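Radio and Community Audio, Unit 6
Handout: Making a local talk segment that people stay for
January 2021

Welcome back, all of you, and thank you for the demo reels, which I listened to over the break with a great deal of pleasure and rather too much coffee. This unit is about the short weekly talk segment: two or three voices, one town, and a clock on the wall. It sounds like the easiest thing in radio. It is a good deal harder than reading the news, and I hope that by March you will all have a pilot you would be happy to play for your families.

1. What the segment is for

A local talk segment keeps people company and tells them what is going on near them. Both halves matter, and students tend to lean hard on one. If you only list events, you have made a bulletin board. If you only chat, the listener in the car feels like someone sitting at the next table in a diner, hearing half a story about people she has never met.

Our running case is the Kivville arts slot, which you have on the shared drive. Listen to the whole thing once without taking notes (please, truly, without notes!) and then again with the rundown beside you. The stretch on the Turnilach, the old dance hall by the river, is the one I want you to know well.

2. The rundown

A rundown is one page. It has the items in order, the time each one should start, and the first line of each item written out in full. Everything after that first line can be loose. I like a slot of 20 minutes for beginners, broken up like this:

Open and hello: 1 minute
First item, something happening this week: 6 minutes
Music: 3 minutes
Second item, an opinion or an argument: 7 minutes
Listings and goodbye: 3 minutes

You will run over. Everyone does. Decide before you go on air which item gets cut, and mark it with a star, so that you are not making faces at each other across the desk with the microphones open.

3. Talking about local music when you know the band

In a town the size of ours you will, sooner or later, review a record by somebody who cuts your hair. Say so on air, in one sentence, and then get on with the review. The Mladenović record in your listening folder is a good one to practice on. It is a lovely, odd, uneven thing, and I would like to hear you be fair to the uneven part as well. Play a clip before you give your view, and keep the clip under 40 seconds.

Try not to say that something is "great" or "fun" and leave it there. What did the drums do? Would you put it on while washing dishes, or would it make you stop washing them?

4. Listings

Read them slowly. Give the day, the place, the start time, and the price, then give the day and the place again. The Indeck calendar had 151 entries the last time I went through it with a class, and you can use four of them, perhaps five. Choose things in different parts of town and at different prices — a free one every week, if you can possibly manage it.

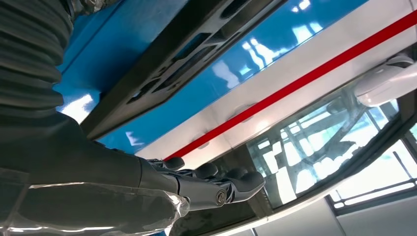 Turnilach mailing list, on local arts radio: I missed two shows last year because the hosts laughed all the way through the dates. I like the jokes, I really do, but could they please finish the joke and then tell me when the doors open?

Pin that one up over your desk. I have been guilty of it myself, more than once, and with less good jokes.

5. For next time

Bring a one-page rundown for your own slot, with first lines written out and your star in place. Bring one clip, already trimmed. Pairs are fine, and so are threes, though with three voices please agree on who says hello.

Reading: chapter 4 in the course packet, on openings. The part on theme music is optional, but it is short and quite funny.

Studio bookings are on the sheet outside room 310. Room 502 has the better microphones and the worse chairs, so bring a cushion if you are in there for a long edit.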